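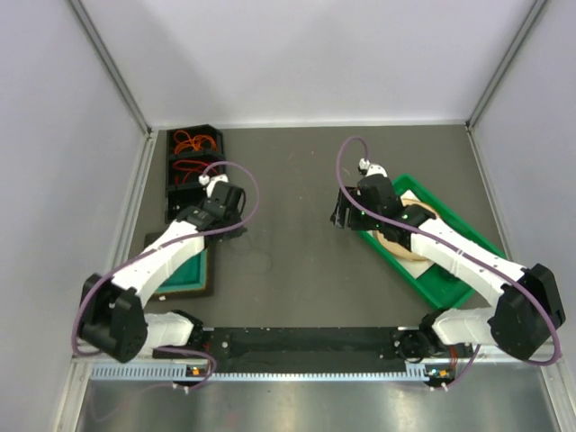
Kaimal Household Recipe Corpus

Data card, version 2
Last revised 22/01/2023

Summary

Kaimal is a corpus of 947 handwritten and typed home recipes, transcribed and put into a common record format. The recipes come from private notebooks, index cards and loose sheets. Each record holds the text as written, a normalised version, and a parsed ingredient list. The corpus is meant for work on ingredient parsing, unit conversion and spelling variation in informal written English.

Version 1 held the transcriptions only. Version 2 adds the parsed ingredient lists and corrects the errors listed under Changes.

Contents of the release

recipes.jsonl
One record per line, UTF-8, Unix line endings.

units.csv
Table of unit names, spellings found in the sources, and metric equivalents where one is defined.

notebooks.csv
One row per source. Gives a source code, the decade in which most of the writing was done, and the kind of object (notebook, card box, loose sheets).

splits/
Three text files listing record identifiers for train, dev and test.

CHECKSUMS
SHA-256 sums for all of the above.

No page scans are distributed. See Access to scans.

Record fields

id
String. Source code, hyphen, running number within the source. Numbers are not reused when a record is withdrawn, so gaps are expected.

title
String or null. Null where the writer gave no title. Titles supplied by the transcriber in version 1 have been removed.

text_raw
String. Line breaks, spelling, capitals and abbreviations follow the page. Crossed-out words are enclosed in double square brackets. Illegible words are given as a single question mark in curly brackets, whatever their length.

text_norm
String. Spelling is brought to modern British usage, abbreviations are expanded, and crossed-out words are dropped. Word order is left alone. Dialect words are kept.

ingredients
List of objects with the keys quantity, unit, item and note. Quantity is a string, so that ranges and fractions survive. "A knob", "a good handful" and similar are placed in unit with quantity set to 1.

method_present
Boolean. False where the source gives ingredients only. This is common for cakes.

annotator
Two-letter code. The adjudicated records carry the code AD.

Collection

Owners were asked through two local history groups and by word of mouth. Each owner signed a release covering the transcribed text. Sources were accepted if they held at least 25 recipes and if most of these were in English. Recipes pasted in from newspapers, packets or printed books were left out, including cases where the owner had copied a printed recipe by hand and named it. Unnamed copies will be present. No search against printed sources was made.

Personal names inside recipe titles were replaced with the token NAME, except where the name is a common name for the dish. Addresses and telephone numbers found in margins were not transcribed.

Transcription and annotation

Transcription was done by Lakshmi Shetty and Ekene Sani. Razia Rizvi wrote the normalisation rules and parsed the ingredient lists. Roel Vandenberghe maintains the parser script and the unit table.

A set of 400 records was parsed a second time by Pornthip Chaiyaporn, working from text_raw without sight of the first parse. Differences were settled by discussion. Most fell into these groups:

Whether preparation belongs to the item or the note ("chopped onion" against "onion, chopped"). The rule adopted is that preparation always goes in note.

Whether a tin is a unit. It is. The size of the tin, if given, goes in note.

Ingredients that first appear in the method. These are included in the list, with the note "from method". Water for boiling is excluded. Water that stays in the dish is included.

"Salt and pepper" as one item or two. Two.

Units

Cups are a particular problem. Several writers use a teacup, one uses a named breakfast cup, and a few of the later sheets use the American measure. The unit table therefore gives no metric value for cup. Do not fill one in globally. If a conversion is needed, join on source code and read the cup_note column in notebooks.csv, which is blank for most sources.

Spoons are assumed level unless the text says otherwise. "Dessertspoon" is kept apart from "tablespoon". The abbreviation "dsp" is expanded; "sp" alone is left as it stands.

Oven settings are stored as written in both text fields. Gas marks are not converted. "Slow", "moderate" and "quick" are not mapped to temperatures.

Splits

Splits are made by source, so no writer appears in more than one. The test split holds a higher share of card boxes than the other two, and its records are shorter. Results on dev and test should not be compared directly.

Known problems

30 records have a method that refers to another page ("pastry as before"). The reference is not resolved.

Fractions written as a slash after a whole number without a space, such as 11/2, were read as one and a half throughout. At least one of these may be wrong.

Source B4 has water damage and accounts for most of the illegible tokens.

Baking is over-represented. Everyday meals were seldom written down by these owners, and the corpus should not be used to estimate what was eaten.

Changes

Duplicate records in source C1 withdrawn. Identifiers retired.
"oz" followed by a full stop is now tokenised correctly.
Gill added to the unit table.
Field method renamed to method_present.

Access to scans

Scans can be consulted on request for checking a transcription. Quote the record id. Requests are read in April and may take several weeks. Scans may not be copied or passed on.

Licence

Text and annotations: CC BY 4.0. Parser script: MIT.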